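Wonlow Workshop Opens Its New Shared Room With a Cup Swap
Jun 28, 2022

The shared workroom at Wonlow is open again, and it has never looked better! Members have been sorting, wiping down and rearranging since January, and this week they finally get to enjoy it, with a cup and mug swap to kick things off.

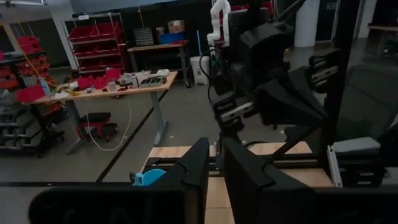 Wooden tops were chosen for the work tables, and they make the whole place feel lighter. Small parts used to live in one giant drawer at the old Jondetti Street address, where finding a matching screw could eat up half an evening. Now there are red plastic bins right on the table, along with a grey tray with compartments, so everything is within reach. Members get 12 hours of table time a month, and sign-up sheets are by the front door.

The swap itself is wonderfully simple. Bring a clean cup, mug or tumbler you no longer use, set it out, and take home one you like better. Glass, enamel, plastic, plain or fancy, it's all welcome (chips and cracks, please, stay home).

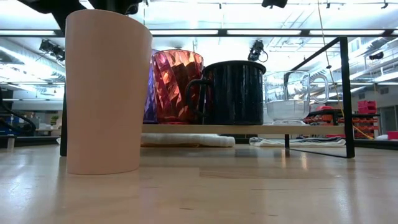

Anything left over at closing goes to the kitchen at Tremesia, the community hall next door, which can seat up to 60 for its Sunday lunches and is always short of cups. Manríquez Bakery is sending over coffee cake for both afternoons, so come hungry! Doors open at 2 p.m. Saturday and Sunday, and there is no charge to swap.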